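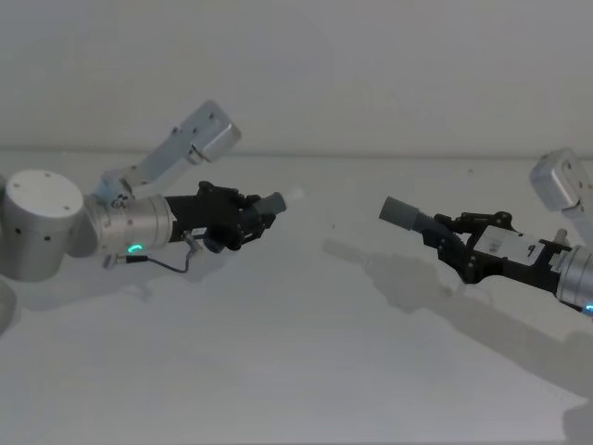

Fluvthorpe Manipulation Group
Minutes of the project meeting, Jul 9, 2022

Present: the two-arm subgroup, the software lead, the project lead, one guest from the Geseck side by phone. Apologies from the metrology lab.

1. Minutes of the last meeting

Accepted with one correction. Item 4 said the March result had been "confirmed." It was reported. The word has been changed.

2. The two-arm alignment result

The subgroup presented its draft on the Sima method, in which both arms hold a cylinder each and bring the two end faces toward one another in free space, with no fixture between them. The claim in the draft is that letting both arms correct at once beats holding one still and moving the other. The set is 200 trials per condition, and the draft gives a 46 percent drop in final angle error.

The project lead asked what the 46 percent is a drop from. The subgroup said from the one-arm condition, run with the gains that shipped with Grilero. The project lead asked if anyone had tuned those gains. They had not. The Sima gains were tuned over several weeks. The view of most of the room was that this compares a tuned method with an untuned one and that the number can't go in the abstract as it stands.

The subgroup did not agree. Their point was that the one-arm condition has less to tune and that the default is what other labs will run. The Geseck guest said other labs will in fact change the gains on the first morning. Left there.

3. Where the error is measured

Long discussion. The angle error is worked out from joint readings and the hand model, which takes the cylinder to be fixed in the fingers. The fingers curl around a round part. If the part tips a little in the grip, the joint readings will not show it, and both conditions will look better than they are. Worse, they may not look better by the same amount, as the moving arm in the one-arm condition travels farther.

The software lead said slip had been checked. Asked how, the answer was by eye, at the end of a run, on 7 runs. The minutes should show that several people did not think this was a check.

Proposal to measure the cylinders directly with the outside camera. The subgroup worries about shadows on the white table and poor contrast between a gray part and a pale wall. Someone suggested a printed band on each cylinder. No objection, though the hand model file will need a new part entry and the old logs will not match it.

4. Dropped runs

The draft leaves out runs in which the controller stopped early. It does not say how many. The subgroup believes the number is small and close to even between the two conditions. "Believes" was queried. The logs are on the old drive and can be counted.

Agreed that a stopped run is a result and has to be in the table, whatever it does to the averages.

5. What the result is for

The Geseck guest asked if the faces ever touch in the reported trials. They do not. Every trial ends with a gap. The title of the draft says "assembly." After some back and forth the subgroup offered "pre-contact alignment," which is clumsy but true. The project lead would still like to see contact runs before anything is sent out, and doubts the gain will survive them - once the parts meet, two arms correcting at once may simply push against each other. The subgroup thinks the wrist compliance will take care of that. No data either way.

6. Submission

The subgroup asked to send the draft now and add the new runs at review. Not agreed. Two people were in favor.

7. Actions

Subgroup: tune the one-arm gains with the same time budget as Sima, then rerun both conditions in mixed order, same day.
Subgroup: count the stopped runs from the old logs and send the figures round before the next meeting.
Software lead: add the banded cylinder to the hand model and keep the old entry under its own name.
Software lead: write down the slip check, including what would count as failing it.
Project lead: ask Geseck for their Grilero settings.

8. Any other business

The left gripper cable was raised again. Its slack may load the wrist in some poses, and the right arm should be compared before the reruns start. Added to the subgroup's list.

The shared folder still holds 2 versions of the draft with the same file name. The one with the old title is to be removed.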